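Sorting and Putting Away: How a Mixed Basket Becomes a Tidy One
Sullulo Children's Museum - Learning Pages for ages 7 to 10

What is sorting?

Sorting means putting things into groups. The things in each group have something in common. They might be the same colour, the same shape or the same size, or they might be used for the same job. People sort things every day. Libraries sort books, shops sort fruit and vegetables, and post offices sort letters.

The stores at this museum hold 3,864 objects. Each object has a number and a place on a shelf. When an object is needed for a display, the staff look up its number and go to the correct shelf. If the objects were kept in one large heap, finding a single spinning top could take all day.

Choosing a rule

Before you begin, you need a rule. A sorting rule tells you which group a thing belongs to. "All the balls go together" is a rule. "All the blue things go together" is a different rule, and it will give you different groups.

Some things fit more than one group. A toy basketball is a ball, but it may also be orange. If your rule is about shape, it goes with the other balls. If your rule is about colour, it goes with the orange things. Both answers are correct, provided that you keep to the same rule until you have finished.

Scientists sort in this way too. They call it classification. A scientist may place beetles in one group and butterflies in another, and then divide each of those groups again into smaller ones.

Hard things and soft things

Touch is useful when sorting. A block of wood keeps its shape when you press it. A cloth does not, and it can be folded, rolled or squashed into a small space. Cloths can also hide whatever is underneath them, so it is sensible to lift them out of a basket first. Fold each one and place it to one side. You may then find small toys that you had forgotten.

Boxes with holes

A box with a hole in the top is helpful for small things. The hole must be wide enough for the object to go through. Long objects may fit if they are turned so that one end goes in first. Try this with a pencil and a cardboard tube - the pencil will not go in sideways, but it will go in easily by its end.

The Gremex Tidy Table

The table in our Gremex Room has toys and cloths in a wire or metal container, with boxes beside it.

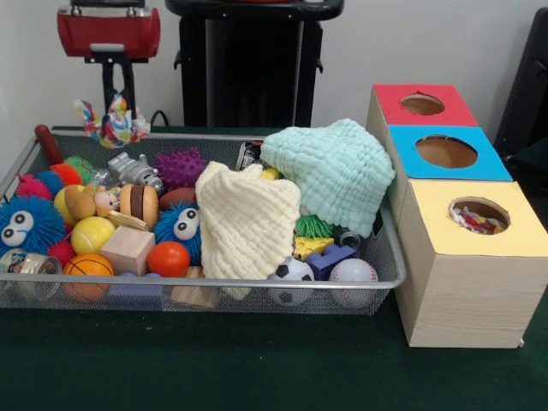
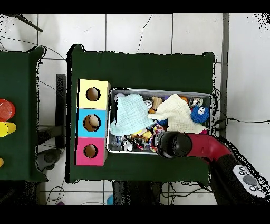
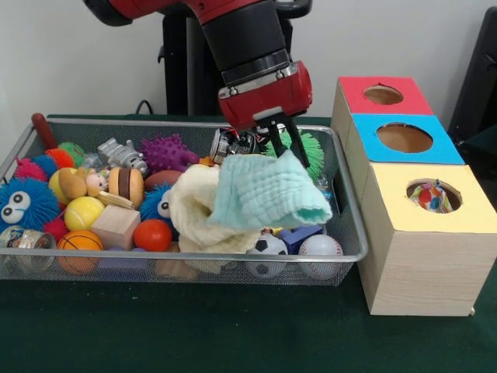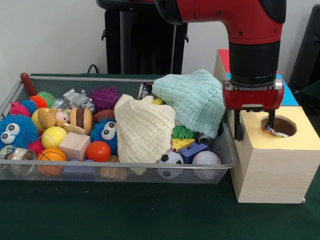
Visitors to the Gremex Room may try the Tidy Table during August. Groups of up to 4 children may take part at one time, and an adult must stay with each group. Activity sheets are kept at the Tiedemann Desk near the entrance.

Try it at home

You will need a basket or tray of mixed toys, 3 empty boxes, some paper and a pencil. Ask an adult before using boxes from the kitchen.

Decide on your rule and write it down. Make a label for each box. Take the toys out one at a time and place each in the box where it belongs. If a toy does not fit any group, put it to one side and decide about it at the end.

When every toy has a place, tip them out and begin again with a new rule. Were any of the groups the same as before? Ask someone else to look at your boxes without reading the labels. Can they work out what your rule was?

Words to know

Classification: arranging things in groups by what they have in common.
Label: a piece of writing or a picture that shows what belongs in a place.
Mesh: a material made of crossed wires or threads with gaps between them.
Rule: a statement that tells you what to do each time.

Page last checked: 2023-07-08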